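# Writing the Personal Essay, session 3: what to do with advice

Handout for the evening group, 5/22/25. Bring it back in June.
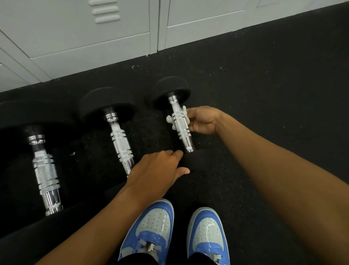

*Dumbbells on the gym floor, beside the lockers.*

**Reading for this session:** Mireille Lacroix, "Ponel in Winter"; Sayaka Sugiyama, "My Mother's Receipts" (first 2 pages only).

### 1. "Write every day"

You have all heard it. I have never seen much evidence for it. Sugiyama wrote her essay over one long weekend after months of writing nothing, and it holds up better than plenty of work done on a schedule. If a daily habit suits you, keep it. If it mostly makes you feel guilty, drop it and see what happens to your pages.

### 2. "Find your voice"

I don't know what this means and I doubt the people who say it do either. Look at the Lacroix opening. Her sentences are short, she hardly uses adjectives, and she repeats the word "harbor" where most of us would reach for something fancier. Those are choices on the page. We can talk about them. "Voice" we can only nod at.

Compare her third paragraph, where the sentences suddenly get long. Does it work? Last term the group split on this. I think she lost control of it — Kazuhiro Okabe argued the other side and has not changed his mind.

### 3. "Show, don't tell"

Useful for beginners, overused by everyone else. Sugiyama tells us flat out that she was ashamed. Try cutting that line and putting in a blush or a lowered head. I tried. It got worse both times.

### 4. Prompts, apps and contests

Be careful with anything that promises a finished essay in 50 minutes. Same goes for contests with an entry fee and no named judge. Ask who reads the entries and what happens to the rights. If you can't get a plain answer, keep your money.

### For next time

- One scene, 195 words at most. Over that, I stop reading.
- Mark two sentences you would defend and one you wouldn't.
- Sota Nagano and Kazuhiro Hamada read first. Copies for everybody, please, double spaced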